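Rustad Tenants' Group Questions Steteck's "Half the Energy" Laundry Claim

RUSTAD, Tuesday, March 4, 2025. The Rustad Tenants' Group today asked Steteck to publish the test results behind its Lulance cold-wash program, which the company says cuts the energy used in shared laundry rooms by 50 percent.

Steteck has been selling Lulance to building owners since October. Tenants in three buildings have been told their wash prices will go up to pay for it. None of them has been shown a meter reading.

"Half of what?" the group said in a statement. "If the comparison is with a hot wash, most of us stopped doing those years ago."

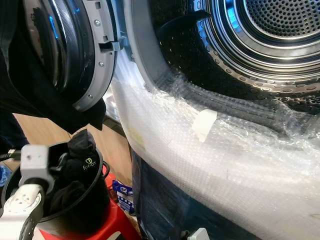 The only figures Steteck has released come from Cidum, a testing firm that Steteck hired. A two-page summary mentions 3000 loads but leaves out the water temperature, the load size and the age of the machines. The group asked for the full report twice and was sent the same summary both times.

The group wants the price increase put on hold until the report is public and a tester with no ties to the company has read it. Savings may well exist, it said, but tenants should not pay for them in advance.

Media contact: Rustad Tenants' Group, press desk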